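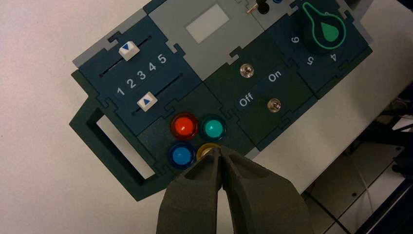
Search this journal Advanced search

3.2 Labeling of controls and reading errors

The second part of the study looked at how people read the settings on household heating controls. Older controls in rented homes often use a mix of sliders, push buttons and numbered selectors, and the printed guides left by the installer are usually lost. We asked tenants in two towns, Kastine and Lerby, to set a given temperature for a given time of day and then to write down what they thought they had set.

In total 96 households took part. Each was visited twice, once with the original labels in place and once with large-print labels. The order of the two visits was decided by lot. Visits took place in the late afternoon, when most tenants were home, and the heating was left as we found it.

Most errors came from the time setting. Tenants who read the temperature correctly often picked the wrong period, and a common mistake was to treat the night setting as "off." The large-print labels reduced this mistake in Lerby but made little difference in Kastine, where many of the homes had been fitted with a second control in the hallway. Tenants there tended to adjust whichever control was closer.

Figure 4. Numbered rotary selector on a panel of joined modules.

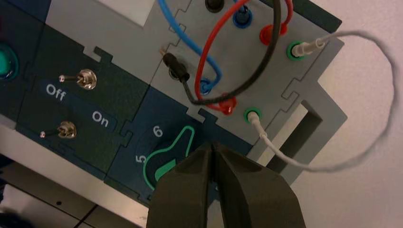

Fraser, February 2, 2021

The wording on the labels was changed once before the main visits. In the trial round, held in 8 homes in Jakau, the word "setback" was not understood by most tenants and was replaced with "lower at night." Data from the trial round are not included in the tables.

We did not measure fuel use. Bills were available for only part of the sample, and several landlords charge a flat rate that hides changes from month to month. A follow-up with meter readings would be needed to say whether fewer reading errors lead to lower use. Age and length of tenancy are treated in Section 3.3.

Shares 2 Comments 0

Contact the editors | Copyright and permissions | Back to top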